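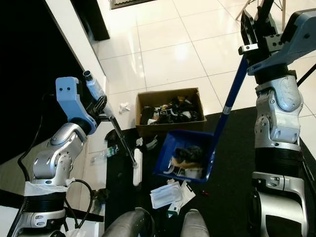 So Birk ran his first real trial on Sunday and I am still grinning! We drove up to Starnton the night before, slept badly in a motel that smelled of other people's dogs, and were on the field by 6 with the grass soaked and the sheep just lumps in the fog.

His full name is Birkilbridge Goh, after his grandsire, and he is two and a bit, rough coated, and very sure of himself. Novice class, 200 yard outrun. I sent him left because the ground falls away on the right and he tends to get sucked in downhill. He went out so wide and so pretty that I forgot to breathe. The lift was quiet, the fetch had one big wobble (my fault, I blew the wrong whistle) and then we hit both drive panels. Both! At home we have maybe managed that twice.

The pen was a mess. One ewe with a torn ear kept facing him down and I crowded her when I should have stepped back. Time ran out with the gate wide open. I don't care one bit.

Mirela Marinho was judging, and afterward she told me to stop talking to him so much on the drive, he can hear me fine. Fair. Guðlaug Stougaard's old bitch Peg won Open with the calmest shed I have ever watched, and if there is a litter next year I'm on the phone that same day.

Next up is Zullgate, which has hill sheep, light ones that run if you sneeze. We're working on his stop all month. Right now he thinks "lie down" means "slow down a little if you feel like it."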